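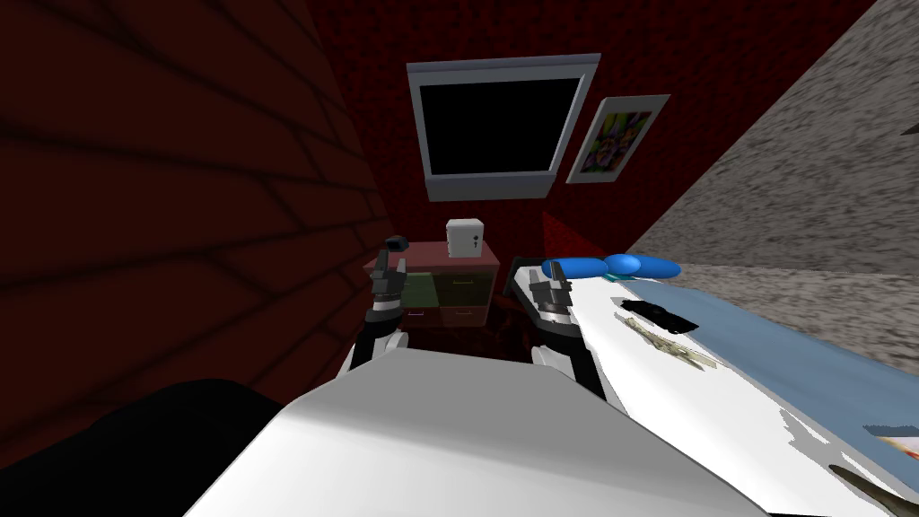 July, sound notebook, Nanora season 2

8:40 am. In early, heating still off so the room is quiet for once. Recorded room tone first, two minutes, then the cold open before my voice woke up properly. Sounds gravelly. Keeping it, the narrator is supposed to have been up all night anyway.

Ep 4 script is the Kandivitz draft, the long one. 3621 words after yesterday's cuts. Still too long. Last season we read at a pace that put an episode of this size well past where people drop out, and the ferry scene has no reason to be in here except that we all like it. Marked it for ep 5. If anyone objects write in the margin pls, don't just put it back like last time.

Takes so far:
cold open, 3 takes, use 2
harbor narration, 5 takes, use 4 up to "the lamps" then 5
letter reading, 2 takes, neither. Too actorly. Redo after lunch, sitting down, closer to the mic
Golley monologue, not started

Plosives on the big mic again. Pop filter had slid down behind the stand and I read half of harbor without it. Take 4 is ok anyway, I was off axis.

Hum at the bottom end on everything from the left channel. Swapped the cable, still there. Swapped the input, gone. So input 1 on the Butt preamp is suspect, I put tape over it. DO NOT USE until it has been opened up. High pass at 70 takes most of it out of the takes already recorded and doesn't hurt the voice much. It does hurt the door slam. Door slam will have to be done again, or borrowed from ep 2.

11:15. Golley monologue. This is the one that won't sit right. On paper it is a man telling a joke at a funeral and the joke falls flat, and out loud it just sounds like a bad joke. Tried it fast. Tried it with the pause before "and the goat." Tried it without the goat altogether, which was worse, the goat is holding the whole thing up. Best version was when I stopped trying to land it and read it like a grocery list. Marked as take 6. Listen to it cold tommorow before deciding.

Note for the writers. Three sentences in a row start with "Golley had never". Fine on the page, awful in the ear. I changed the middle one to "He hadn't once" and kept going. Change it back if it matters.

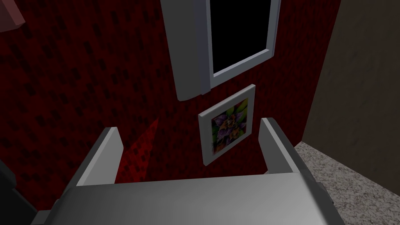

Lunch, then the letter again. Much better sitting. Turned the gain down a notch and moved in so close I could smell the foam. Paper noise is real paper, one sheet, crumpled and flattened first so it rustles low instead of crackling. Good trick, writing it down because I forgot it between seasons and had to find it all over again.

Edit notes for the afternoon:
rough assembly of scenes 1 to 3, levels not touched
breath before "my dear" stays IN
gap after the harbor narration too short, give it a full second more
music under the letter, tried the piano cue, too sad too soon. Tried nothing. Nothing is better
bell is too clean, needs distance. Ran it through the hall reverb and rolled off the top, nearly there

Session file is numbered 216, not 215. 215 has the bad clock setting and everything in it drifts. I'd delete it but the only copy of the market crowd is in there. Someone export the crowd and THEN delete it.

Backups: both drives done before I left for lunch, only the first one done after. Second drive was full. Cleared out the old trailers.

Download count for the season 1 finale is 1471, up since the repeat went out. Nice. Still think the finale title put people off, it gives away who is on the boat. Want shorter titles this season, and no names in them. Current list on the inside cover, cross out the ones you hate.

4:50. Listened through scenes 1 to 3 on the small speakers. Narrator good. Harbor good. Letter very good. Bell fell over completely on small speakers, can't hear it at all unless you know it's there. Bring the middle up, or use the handbell after all. Scene 3 drags from the knock to the kettle. Could lose four lines, I've penciled which ones.

To do
reshoot door slam (re-record, whatever)
Golley take 6, listen cold
ask Kandivitz draft people if the ferry can move to ep 5
preamp input 1
export the crowd out of 215
new batteries for the handheld, the ones in the drawer are dead, I put them back in the drawer by mistake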